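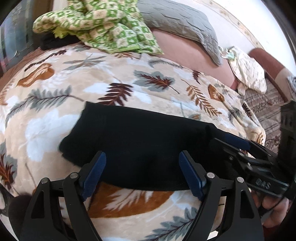

The fern blanket, back on the bed for another winter.

Last updated: Wednesday, May 24, 2023

Print this thread | E-mail this thread

ok it's blanket season so I'm finally doing the winter bedding thread I promised back in January when it was 40 degrees and none of you wanted to hear about it

1/ Background for new followers: our place in Pedstead is a weatherboard with no insulation in the bedroom wall. Lovely in spring. By June you can feel the draught come up between the floorboards and go straight for your ankles

2/ For years my whole strategy was one enormous doona. I paid $295 for it at the Altano outlet and felt very grown up carrying it to the car. Boiling by midnight, kicked off by two, freezing by four. Every single night!

3/ So now I layer. Flannelette fitted sheet, flannelette top sheet (yes I'm a top sheet person, mute me if you must), thin wool underblanket beneath the lot, then the light doona, then the beige blanket with the leaves and fern fronds over everything

4/ The underblanket made the biggest difference and it's the bit I nearly skipped. I'd always piled stuff on top and never thought about what was going out through the mattress. Mine's a Sivdale, bought secondhand for $33 from a lady two streets over who was moving to Darwin and had no further use for it

5/ Someone's going to ask about electric blankets. I had one. I liked it a LOT. But I'm a person who falls asleep with it on high and wakes up like a dried apricot, so it went to my sister and she's very happy with it

6/ Flannelette tips, as requested:
wash it before you use it, twice if it's a dark colour
clean the lint filter after each load, not at the end of the day
line dry if you've got the sun, then ten minutes in the dryer to soften it up

7/ And don't buy the cheapest set. I did that in my first winter here and it pilled so badly it was like sleeping on a tennis ball. The Jin ones have lasted me four winters and only now are they going thin where my feet go

8/ Colours! I used to be strictly white everything. Then I got a dog. Beige with a pattern hides a multitude of sins, and I like having a bit of garden in the bedroom when the real one is mud and a sad lemon tree

9/ Wool blankets: air them, don't wash them, unless something truly awful has happened. I hang mine over the back fence on a dry windy day and bring it in before the magpies take an interest

10/ The storage question — I keep summer stuff in old pillowcases, one set per pillowcase, on the top shelf of the linen cupboard. No plastic tubs. I did tubs one year and everything came out smelling like the inside of an esky

11/ Hot water bottle goes in at the foot half an hour before bed. Change it every couple of years, please. There's a little daisy stamped on the rubber near the neck that tells you when it was made, go and look at yours tonight

12/ Oh and door snakes. Not bedding but I'm counting it. Mine's a leg off an old pair of jeans filled with rice and it does more for the bedroom than the column heater ever did

13/ A few of you asked about 300 thread count vs higher. For winter I really don't care, it's flannelette till September. For summer I'd go percale and stop reading the number on the packet

14/ Forgot to say, make the bed as soon as you're up if you like, but I leave mine folded back till after breakfast so it can air. My nan did it and her house was colder than mine

15/ Right, kettle's on. Send me your doona opinions, I want to hear from the one-doona-each couples especially — I've got questions about how you make it look tidy

Recent threads
Getting candle wax out of a tablecloth
Lemon tree update (it's not good)
Every op shop in Pedstead, ranked by linen shelf
Curtains: why I hemmed mine too short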